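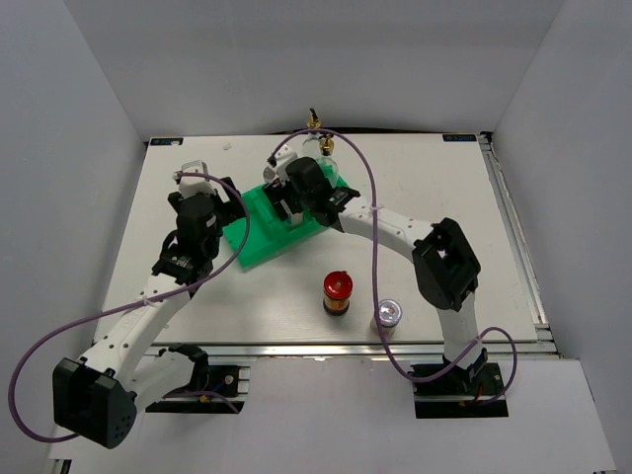 The Trerkar Order

The order closed the district of Trerkar at noon. It ran to three pages and allowed one exit, by the Haltberg road, for persons holding a certificate.

The clerk at the Daltent laboratory logged 452 swabs before dark. Of these, 74 were positive. She entered the figures, signed the sheet and sent it to the county health office, which returned it. The population line was blank.

She wrote 3199, the number from the last census. 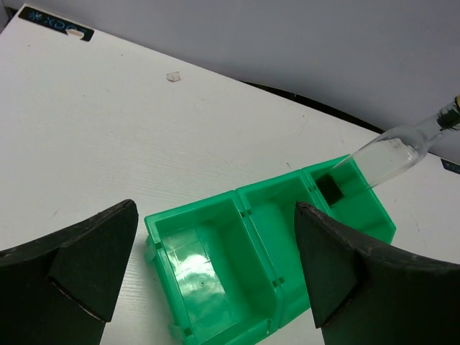 The office telephoned at nine. The census figure included the hamlet of Wojcik, which lay outside the boundary. Could she subtract it? She could not. Wojcik had never been counted separately.

The office said that in that case Wojcik would have to be closed too, until May, so that the figure would be correct.

She asked who would tell them. The line was quiet for a time. Then the office asked whether she had a car, and she looked out at the Wojcik road, where a lamp was coming down the hill.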